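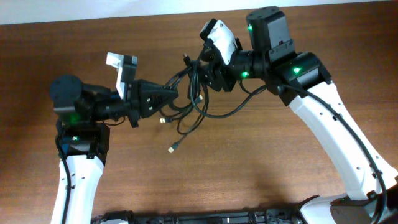

**Skitside two-arm bench kit, build 3**

Pair of arms, table-top size, sold as a kit or part built. White links, black motor housings, one gripper each. Designed and put together in the shared shop at Drosska. Small runs, when one lot sells out the next usually lands in January.

## What you get

- Left arm and right arm, links printed and cleaned up
- All motors, IDs already set and labeled on the bag
- Two grippers, white fingers, dark tips
- Black chassis bar that ties both bases together
- Cable set: motor leads cut to length, plus the USB leads
- Screws, with 23 spares becuase they roll off the bench
- Printed build sheet (also as a PDF, ask)

Not included: power supply, computer, camera, table.

## Price

Kit, unbuilt: $1745 the pair.
Part built (bases and elbows done, you do wrists and grippers): add $219.
Single arm, left or right: email first, depends on stock.

## Build notes

Budget a weekend. First arm is slow, second goes quick. Do the left one first, the build sheet is drawn for the left and you flip it for the right.

Route the long cable up the outer edge of each lower link BEFORE you close the elbow. Black cable, white link, easy to see if it's sagging. Leave slack at the joint. A hand's width is too much, a finger's width too little, go between.

Screw holes on the link faces: don't crank them. Snug, then a quarter turn. The plastic gives up before the screw does.

Lights on the housings are green. Check for them one motor at a time as you chain up. If one stays dark, go back to the lead before it, nine times in ten it's a connector not fully home. The arrow-shaped one at the elbow is just a bigger window, same idea.

## Cable job

Good first task once both arms move. Take a handful of thin black USB leads, knot them up a bit, and try to get the grippers to hold the bundle between them over the table. Then work one plug loose. Light colored plugs are easier to see on a dark lead, especially if you add a camera later.

Harder than it sounds. Leads curl back on themselves, and a loop will find the gap behind the gripper if you let it. Go slow. Keep the wrists level and bring the fingers together from the sides, not from on top.

Peadar Rafferty runs his on a Quezada power brick and says keep the speed setting under 42 for anything soft. We set it lower for demos. Default in the config file is higher, change it.

## Table

Any flat top that doesn't rock. Wood is fine. Clamp the chassis bar, two clamps minimum. Varnished tops are slippery, put a strip of rubber under the bar. Watch for glare if your light is straight overhead.

## Spares

Gripper finger, white: in stock.
Finger tips, dark: in stock, sold in pairs.
Elbow housing: low.
Wrist motor: waiting on Derkereo, no date yet.
Chassis bar: made to order.

Left and right grippers take the same finger. Elbow housings don't swap, say which side when you order.

## Shipping and pickup

Two boxes, arms in one, bar and cables in the other. They dont always arrive together. Pickup at the shop is free, evenings after 6, ring the side bell and say it's for Skitside.

Returns on unopened bags only. Broke something in the build? Write anyway, we can usually sort a link for the cost of postage.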